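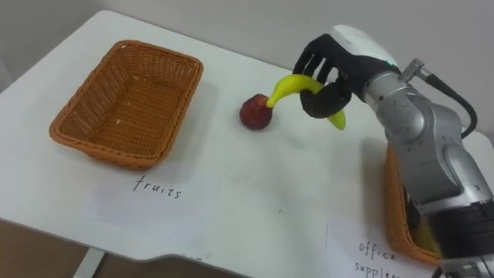
Sorting is the first thing we teach toddlers and the last thing we forgive them for getting wrong. At Tremeo, a small robotics outfit on the second floor of a building that used to sell carpet, it is also a full day's work for a humanoid. The assignment is written out by hand and taped to the table: "fruits" in front of one wicker basket, "office supplies" in front of the other. A banana goes left, and the packing tape goes right. The machine earns nothing for speed or charm, which is fortunate for both of us, as I was there until four in the afternoon.

The method has a name, Ivik, and a modest claim attached to it. Most robots that learn to tidy are shown the same job over and over until they can copy it. Show one enough bananas and it will put bananas away very nicely, and then you hand it a stapler and it has a small crisis. Ivik splits the problem in two. One part of the software decides what sort of thing an object is and where that sort of thing belongs. The other part, which knows nothing about fruit and couldn't care less, works out how to pick the thing up. 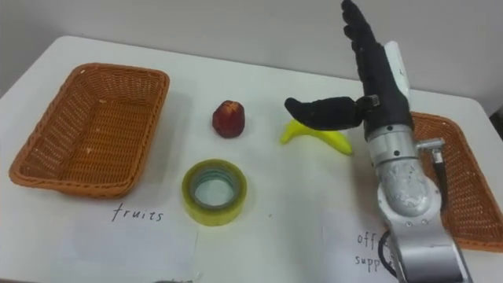
The split sounds obvious, and Tremeo's engineers are weary of hearing so. The trouble is that the two halves have to talk. An early version would choose the correct basket with great confidence and then grab whatever was closest. Another would change its mind halfway across the table and change it back, like a diner with a long menu.

The fix was to make the deciding half commit. Once it has named an object and a basket, it is locked out until the hand has let go. Then it looks at the table again from scratch. The engineers call this rule the Cifuentes, after a café down the street where you may not alter your order.

What the team has to show for it:

A success rate of 70 percent on objects the robot had not met in training, up from 30 with the older approach. 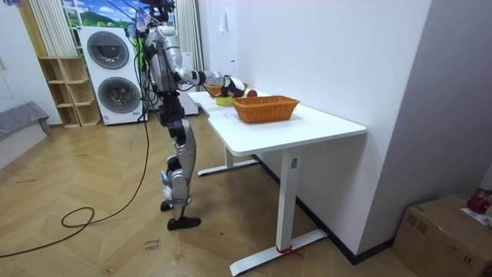
A training set of 16 objects, small enough to carry up the stairs in one trip.

A run of about 20 minutes before somebody has to step in, usually over something round.

Fudberg, the company paying for the work, would like all this to end in a stockroom. Tremeo would like it to end in a paper. For now the robot reaches over a white desk with its cables trailing behind it, and progress arrives one piece of fruit at a time. 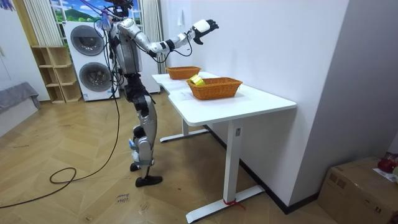
The Tremeo humanoid at its desk, hand open above the baskets.

I asked what happens with an object that fits neither label. The robot picks the nearer meaning, I was told, and sometimes it picks well. A lemon-shaped eraser has been filed both ways, and the staff are split on which was the mistake. The next round of tests adds a third basket, and they are still arguing over what to write on the paper.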